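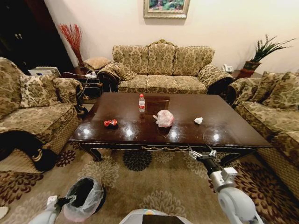 Coffee table clear, start pose. Left gripper on the bin rim, right one open and empty, four items to go.

September, Restell living room, afternoon

Good day for the perception side! The glossy table has been wrecking our segmentation since we moved in here, and I think we finally have a handle on it. Old Brutel build kept proposing the light reflections as objects, and the planner would happily queue a grasp on bare wood. There are four bright ones along the front half of the table in this view, one of them right in front of the plastic bag, so the bag mask and the glare mask were merging into one blob with its centroid nowhere useful.

New filter: take each candidate mask, fit the table plane from the depth around it, and throw the mask out if nothing inside rises above the plane. Then shift the head slightly and check again. Reflections slide across the wood when the head moves, real things stay put in the table frame. Ran it over 62 saved start views from this room. The old build got the item list right on 46 of them, the new one missed on 2. Very happy with that.

Both misses were the tissue. It's small and pale, and when a highlight lands on it the depth goes to mush and the plane test kills it. Want to try a lower height threshold for masks with a rough outline — the highlights are all smooth blobs, crumpled paper isn't.

Bottle is easy, the red cap gives a clean top every time. Clear body still has holes in depth, so grasp height comes from the cap and we work down from there. Red wrapper comes out as two masks about half the time (two clumps, joined). Merging on color for now, ugly but it works.

Planner side: Wumska now treats the left arm as parked on the bin and plans only the right. Much shorter solve. The liner hanging outside the rim is still not in the collision model, must add it.

Next:
- rough-outline threshold, rerun saved views
- tag Sotiropoulos config before touching the merge code
- handoff to bin with left arm compliant, low speed first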